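Orko 높이조절 작업대 사용 후기

작년 10월에 Orko의 작업대를 샀다. 그전까지는 Dronberg의 접이식 테이블을 썼는데, 톱질을 하면 상판이 앞뒤로 흔들려 선이 자꾸 어긋났다. 그래서 다리가 굵고 네 모서리에서 받치는 제품을 찾았다.

주문은 Bremberg 매장에서 했다. 상자는 2개로 나뉘어 왔고, 상판이 든 쪽은 혼자 들기 어려웠다. 조립은 저녁 한나절이면 된다. 설명서 그림은 작지만 순서는 맞다. 다만 다리 볼트는 처음부터 끝까지 조이지 말고 네 개를 모두 걸어 둔 다음 조이는 편이 낫다. 나는 첫 다리를 다 조였다가 다시 풀었다. 동봉된 육각 렌치는 손잡이가 짧아 집에 있던 것을 썼다.

상판 폭은 설명서에 1155mm로 적혀 있는데 우리 집 제품은 재 보니 1132mm였다. 고객센터에 문의하니 1155는 양쪽 마감 캡을 끼운 치수라고 한다. 벽 사이에 딱 맞춰 넣을 사람은 미리 확인해야 한다. 나는 여유가 있어서 캡을 빼고 쓴다.

흔들림은 확실히 줄었다. 대패질을 할 때 다리 쪽에서 소리가 나지 않는다. 상판 가장자리에 클램프를 물려도 눌린 자국이 거의 없다. 표면은 물에는 강한데 목공 본드는 바로 닦지 않으면 얼룩이 남는다. 왼쪽 구석에 이미 하나 만들었다. 지금은 본드 작업을 할 때 Sepp 고무 매트를 깐다. 매트는 따로 사야 하고, 말아서 보관하면 끝이 들뜬다.

높이 조절은 기대보다 불편하다. 핀을 빼고 다리를 하나씩 옮겨야 해서 사실상 한 번 정하면 그대로 쓰게 된다. 키가 큰 Libor Jurčo는 맨 위 칸이 편하다고 했고, 나는 가운데 칸에 맞췄다. 발 높이를 미세하게 맞추는 나사가 있어서 바닥이 고르지 않은 곳에서는 도움이 된다. 러그 위에 두면 한쪽이 조금 가라앉으니 며칠 뒤 다시 수평을 보는 것이 좋다.

서랍은 별매인데 추천하지 않는다. 레일이 뻑뻑하고, 앉아서 작업하면 무릎에 걸린다. 같은 돈이면 벽에 공구판을 다는 쪽이 낫다.

작업대를 자주 옮기는 사람에게는 맞지 않는다. 한곳에 두고 톱질이나 대패질을 하는 사람이라면 살 만하다. 5/31/24 현재 모든 볼트를 한 번 더 조인 것 말고는 손댄 곳이 없다.
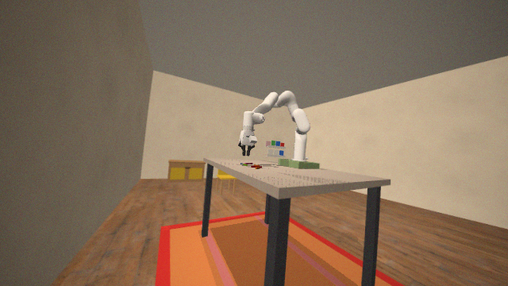
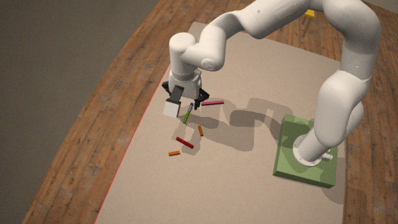

흰색 로봇 팔과 매트 위의 가늘고 작은 색색의 조각들(두 번째 이미지)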